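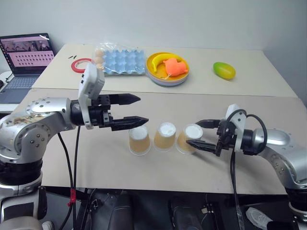

Cups, cups, cups

4/7/23

Quick one tonight, I have to be up early and my shoulders are killing me.

So the drawer task is done (well, parked) and we've moved on to cups. Paper cups, upside down, in a row. Both arms. Goal is to nest them into one stack, any order, without crushing one. Sounds like nothing. Took me most of the morning to get a demo I'd want to keep.

For anyone new: I'm driving by hand. One leader handle per side, the arms copy whatever I do, everything gets logged, and later Rarnorano (our training code, don't ask about the name) chews on it. My job is to do the task well, over and over, and a little bit differently each time. The last part is what I'm bad at. By mid afternoon I'd settled into a groove and every demo was the same demo. Left hand goes in low, right hand waits, left lifts, right comes over. A policy trained on that is going to know one dance.

Where it goes wrong

Gripping. Mostly gripping. The fingers are long and a paper cup has no opinion about being squeezed, and I can't feel a thing through the handles. Everything is eyes. I look at the gap, I guess, I close. If I come in at an angle one finger touches the side of the cup first and pushes it, and then the whole row is off and I'm chasing it. Did that with the right arm so many times today. The right is my worse side anyway.

Second thing is depth. With a cup upside down you mostly see the white bottom, and it's hard to tell if the lower finger is in front of the cup or next to it. Leonor Bettencourt told me to stop leaning and just trust the wrist view. She's right, I keep leaning.

Third – the arms getting in each others way. The cups are close together so both grippers want the same bit of table. I've started keeping one side parked until the other is clear, but then it isn't really a two-arm task, is it. It's two one-arm tasks taking turns. Zora flagged that in the review last week and I grumbled, and now I've watched my own replays and yeah. Fair.

So this afternoon I forced it. Both in at once, left going for the middle cup, right on the near one. Slow. Finger tips practically on top of each other from where I sit. Lots of breath holding.

The background stuff stays, by the way. Fruit, eggs, tape, the plush heart thing. Clean table demos gave us a policy that fell apart the minute anyone put anything down near it (see the August posts, ugh). So things sit at the back and I ignore them and hopefully the model learns to ignore them too.

Numbers, for my own memory: 351 demos recorded for cups so far, 287 kept. Of the kept ones 123 are the slow both-arms-at-once kind, and I'd like that to be more than half before we train anything. The rest are turn taking. Tossed ones are nearly all me bumping a cup and then panicing. I used to toss every bump. Now if I bump and recover calmly, it stays in. Recoveries are gold, the policy is going to bump things too and it has to see what to do next.

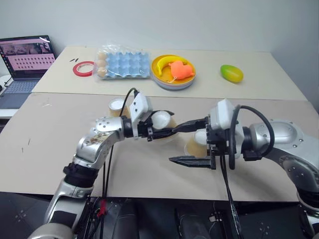 Malte Fuchs thinks I should mix the two kinds on purpose and stop fretting about the ratio. His argument over chat was that if the cups are far apart, working both at once is natural, and if they're bunched up, taking turns is what any person would do, so let the layout decide. He wants me to scatter the cups wider for the next batch and not touch my style at all. Also he says I drive too slow and the pauses will end up in the model as pauses. They did for him at Plesholm, apparently, the arm would just hang there over the object thinking about it.

Hmm. I don't love it but the pauses thing worries me. Went back through a handful of replays after dinner and there's a dead stop before nearly every grasp. That's me squinting.

Plan for tomorrow then:

Wider layouts, a batch of those first.
Trim the dead stops, or at least ask Han if the script can do it.
Swap handles with Leonor every 2 hours so it isn't all my habits in there.
Raise the chair!!

Will post the first training run when there is one. Bed.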